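### 4.2 Viewer comments on the judging panel

The second part of our material comes from the talent program *Clerimine*, which was broadcast by the regional channel Plurisley. We collected 2809 public comments which viewers wrote during the live shows in July. After we removed repeated messages and advertisements, 2556 comments remained for the analysis. Each comment was read by both authors separately, and the cases where we did not agree were discussed until one code was chosen.

We used seven codes. The largest group of comments was about the manner in which a judge speaks to a contestant, and the quality of the performance itself came only second. This result is different from the earlier study of Myung and Semple on the show *Stostau*, where the singing was the main topic during the whole season.

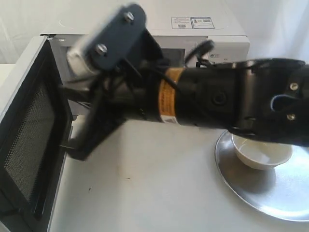
A possible reason for this difference is the format. In *Clerimine* the judges give their opinion immediately after each act, and the contestant has to stay on the stage and listen. Viewers often took the side of the contestant in this moment, also when they did not like the act. One viewer wrote: "She sang badly, but he did not need to laugh." We found comments of this type in every live show - even in the final, where the judges were more careful with their words.

The guest judge from Crichton received special attention. Many viewers asked why this person could not press the buzzer, and the host did not explain the rule until the second show. Before the explanation, the comments were mostly suspicious in tone. After it, the topic almost disappeared. 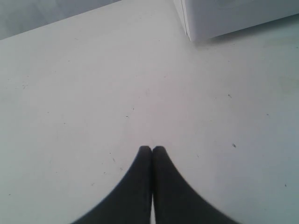

**Figure 2.** Two dark gray gripper fingers, with their tips together.

We also looked at the time of the comments. Most messages about the judges were written while the judges were still speaking, but messages about the voting came later, often after the program had ended. For this reason we treat the two groups separately in Section 4.3, where the voting is discussed.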